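Apr 20, 2022 – bench 2, trial of the Cininum sorting kit

Second day with the kit from Drostov. We have it on loan and must tell Villalobos if we want to buy or send it back. Yesterday I only did the mounting and the network, today I started with the utensil task from their booklet.

Setup went easier than I feared. The calibration asks to touch the corners of the grid mat in a fixed order, and the software does not tell which corner is next, so I had to do it 2 times. After this the position was good. I wrote the order on the inside of the booklet, please do not erase it.

For the task I took the orange crate and the labels 勺, 叉 and 刀 (spoon, fork, knife). The booklet says the labels must be flat and face forward. The middle one hangs a little lower than the others. I left it so, I want to know if the kit is tolerant of this. I also put other things on the mat, because on our real tables it is never clean: duck, glue stick, blocks, a charger. 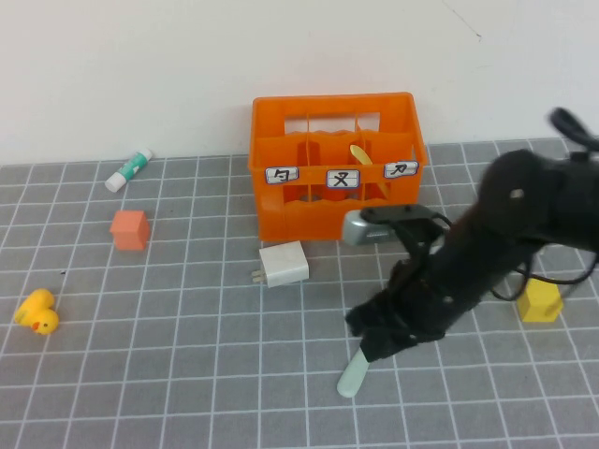 Utensil task with extra objects on the mat. Yellow handle in the right compartment, green piece low under the arm.

Settings: speed at the lowest step, grip force at the default. I ran 12 cycles before lunch and saved the logs in the Bindport folder under today's date. I did not go through them yet, so no success number from me today.

What I do not like so far:
– The cables. They hang in loops along the arm and I am afraid that one will catch on the crate. Ask Drostov if they sell a sleeve or clips.
– The stop button in the software reacts late. The hardware one is fine, use this one.
– The manual has two different values for the payload, on different pages. Darius Mocanu wrote to them in February about the same thing and got no answer.

What I like: the teaching mode is very light in the hand, and a saved pose comes back without any search in menus.

Next: same task with the crate turned, then with the labels exchanged. Darius wants to try thin handles too. The price for the service contract is still missing in the offer – I will call Villalobos tomorrow morning.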